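Tetlow Community Kitchen – progress report, January 2026
Prepared by Nazmiye Tuncer for the Trornuvley Fund

Work since the August report has gone mainly into the serving room and the tableware. The kitchen itself was finished before then and has needed only one repair, to a tap.

Spending to date is $1,397 against the $1,714 agreed, leaving $317. The largest item was tableware. Kadir Sezer compared prices from two suppliers and we went with Texier, who let us mix colors within one order. Delivery ran late and two plates arrived chipped. Both have been replaced at no cost.

Gönül Akbulut asked for mixed colors at the start, and we have kept to that. Each table gets its own assortment, so a missing plate shows up quickly when things are put away. The old white ones went to the church hall, apart from a few kept for baking days.

Storage is the part still open. The wall cupboard is too deep for small stacks, and people leave plates on the worktable between meals. We are trying small racks with a light wood top and black metal sides, which stand on the table and leave most of the surface free for setting out.

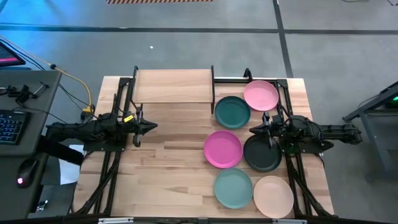 Svetozár Šťastný would like the racks fixed to the wall. Zerrin Akbulut prefers them loose, as the tables get moved for the evening classes. We will leave them loose until the end of the term and then decide.

Still to do: shelf labels, a second drying mat, and felt pads for the table legs – the chairs already have theirs. We expect to cover all of this from the remaining $317 and are not asking for more. Receipts are with Kadir and can be sent on request.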